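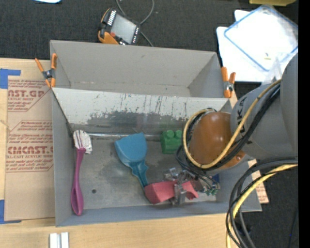 Macarena Fuentealba asks whether a robot arm gets tired. It does not, but its cables do. Each time the arm bends, the cables and hoses that run along it bend too, and after enough bends a wire inside can break.

At Lerkness the cables are checked every 200 hours of work. The check takes 22 minutes and goes in this order.

The arm is stopped and its power is locked off. A person then follows each cable by hand from the wrist to the base, feeling for flat spots, cracks and sharp kinks. Hoses are checked the same way. A hose carries air, and a small leak makes a hiss.

Next come the loops. A cable needs some slack - extra length - so that the wrist can turn without pulling on it. Too much slack is also a fault, as a long loop can catch on the side of a bin.

The bin is checked last. Clamps that hold a bin must be tight. If the bin slides 10 millimeters, the arm still goes to the old place and may hit a wall.

Worn cables are replaced, never taped. The new cable is written in the log with its number. The last one at Lerkness was cable 406, fitted in August.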